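Most small gardens are overwatered, and the usual cause is a timer left on its factory schedule. I have kept a plot in Plillstead for 10 years, and my view is that a fixed daily schedule should not be sold as the default setting on any drip controller.

A controller knows the time. It does not know the soil. My beds are clay over gravel, and in September they hold water for 4 days after a proper soak. A daily cycle in that month keeps the top layer damp and the roots shallow. The plants then wilt in the first dry wind, and the owner adds more minutes.

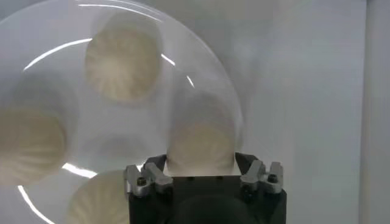
## What I would change

The Bosach unit on my outdoor tap has a Standby mode that holds the program without opening the valve. I leave it there by default and run a cycle by hand when the soil is dry at finger depth. In a normal summer this comes to 2 cycles a week for the beans and fewer for the shrubs.

Pots are the exception. A 3-gallon pot in full sun can need water every day, and it should be on its own line — never on the same valve as the beds. The older Fonseca splitter I used before had a single outlet for everything, and the pots always set the schedule.

Sensors help, but a cheap one placed beside an emitter reads wet all season. Put it midway between two emitters, at root depth, and check it against a trowel before trusting it.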